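Workshop notebook, November
Dye bench, Sargate building, ground floor

8:40. Opened up the walnut vat. It has been sitting since the end of last month with the lid on and a brick on top of the lid. Smell is strong but clean, no mold on the surface. Color in the ladle is close to black, goes to yellow-brown when it runs down the side of the white sink. Strained it twice, first through the coarse sieve and then through an old pillowcase. The pillowcase is finished now, please don't use it for madder.

The job is the wool for the Skindunville order. They want 144 skeins in one brown, same shade all through, and a second lighter brown for the borders that can vary a little. Ylva wants all the dark ones done before we touch the border color. I agree. The last time we alternated we ended up with a middle shade that belonged to neither pile.

Water. Still using rain water from the back tank for the first bath and tap for rinsing. The tap water here is hard and it moves the walnut toward gray. Ylva Holmgren tested this properly in the spring and her strips are pinned inside the cupboard door. If the tank runs low, stop and wait for rain. Don't top up with tap halfway through a batch.

Scouring. First lot went into the big pot with the neutral soap, brought up slowly over an hour and held just under a simmer. The water came off dirtier than I expected for yarn that was sold to us as washed. Second soak was much better. Third was clear, so I stopped there. The supplier is Briko and I have written to them asking what spinning oil they use, as it takes color unevenly if any is left in. Have not heard back.

Weighing. Dry weight of the first lot was 1156 g on the bench scale. The scale was drifting by a gram or so until I moved it away from the radiator. It should stay at the far end by the window from now on. Labels go on before wetting, cotton tape with a laundry pen, tied loosely. Two of the old paper tags were still on and had turned to pulp in the soap.

Mordant. None for the dark brown. Abdelkrim asked why we don't use alum under it as we do with weld. Walnut holds without it, and on our own samples the alum made the shade warmer than the Skindunville swatch. I put the two side by side in daylight and the plain one is the match. For the border color I may try alum on half a skein to see if it brings the light brown up a bit. Not decided.

11:15. First lot into the vat. Wetted out well, pressed, no dripping. Lowered it in all at once and turned it straight away with the long sticks. Kept turning for the first twenty minutes and then every ten. The heat is on the low ring only. The temptation is to push it but the wool gets harsh above a certain point, and the Chraibi blankets last year felt like doormats on one side for exactly that reason.

Notes on turning: lift from the bottom, lay over, press down with the flat of the stick. Do not stir in circles. Circles tangle the ties and I spent most of an afternoon once getting them apart.

12:50. Lunch. Heat off, lid on, left it to sit.

Record keeping. The old shade log has gone missing and I would like it back before we start the border color, as it has the ratios for every brown we made here. Abdelkrim Ghoneim thinks there is a printed copy of the earlier part in the green binder. I looked and found the indigo pages and the onion skin pages but no walnut. For now everything goes in this book by hand and somebody types it up at the end of the month.
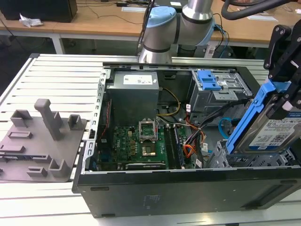

Desktop tower with the side off, drive in its blue caddy.

Until there is a typed log again, please write the following for every batch: dry weight, source of water, which vat, time in, time out, and a snip of yarn taped to the page when it is fully dry. Dry is important. I have taped in damp snips before and they stain the page behind and look two shades darker than they are.

14:10. Pulled one skein to check. Squeezed it out and rinsed the end only. Medium brown, a little green in it, which goes after air. Hung it by the door and it had shifted noticeably by the time I had washed up the sieve. Still lighter than the swatch. Put it back in, heat on again at the lowest setting.

Gloves. The long ones on the hook have a hole in the left thumb. I now have a brown thumb. New pair needed, size 8, and the heavy kind with the cuff. The thin ones from the kitchen shop last one day.

15:30. Second check. Good. Very close to the swatch, maybe slightly redder under the lamp but right in the window light. Left the lot in the bath to cool overnight as planned. Taking it out hot and rinsing cold is how we felted the sample skeins in the first place.

Hulls. There are two more sacks in the shed, from the trees behind the mill. One is this year's and still partly green, the other is older and quite dry. I would use the dry sack for the next vat and soak it from tomorrow. The green ones need picking over, there are husk fly maggots in some of them. They do no harm to the dye but they block the sieve. Keep the shed door shut, the squirrels have already been into the top of one sack.

Spent hulls go on the heap behind the wall and not on the vegetable beds. Ylva lost a row of tomatoes that way.

Drying. The rack over the stairs is full of the gray blankets until they get collected. I have strung a line in the back room instead. No sun on it, and there is a draft from the window if it is left on the first notch. Shake each skein and snap it over the hands before hanging, and put nothing heavy on the ends.

To do next:
Lift first lot, cool rinse, three changes, vinegar in none of them.
Soak dry hulls in the second vat.
Scour the next lot, same soap.
Gloves.
Ask Briko again about the oil.
Sharpen the snips.

16:45. Floor mopped, ring off at the wall, lid on with the brick.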